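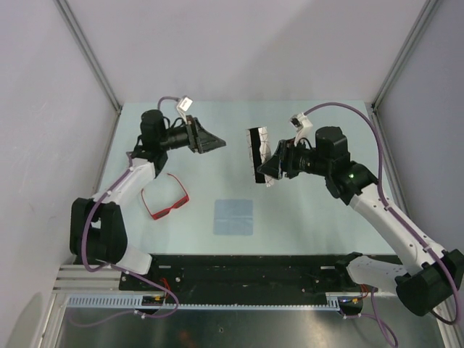 The light blue table at Jakosine, Himholm.

About Jakosine

Jakosine sells eyeglasses, sunglasses and the soft pouches they go in. Tomoyo Hayashi started the company at her kitchen table after several years behind the counter at an optical shop. We now have 12 employees and 2,165 square feet on the second floor of the Norkuvex building in Himholm.

Our catalog has 275 frames. Most come in black or tortoise, and a smaller group comes in color. Red has been our best seller among the colors every spring – we usually reorder in April. 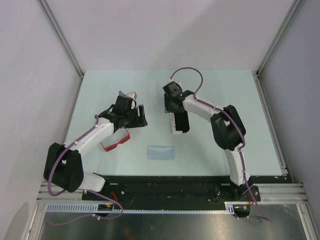
Every pair is wiped, folded and put into a pouch before it goes in the mail. Temples go in first, lenses last, with the front facing the soft side of the lining. A pouch that is too tight will push on the hinges, so we carry three widths and match them to the frame. Pouches are also sold on their own, in solid colors and in patterns.

The Ikeda line, our lightest group of frames, was added when customers asked for something they could wear all day.

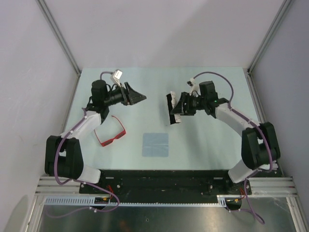

Returns are accepted for 30 days, with or without the pouch. Small repairs such as screws and nose pads are free for as long as you own the glasses. Bring them to the front desk before 4 p.m. or mail them to us with a note saying what is wrong.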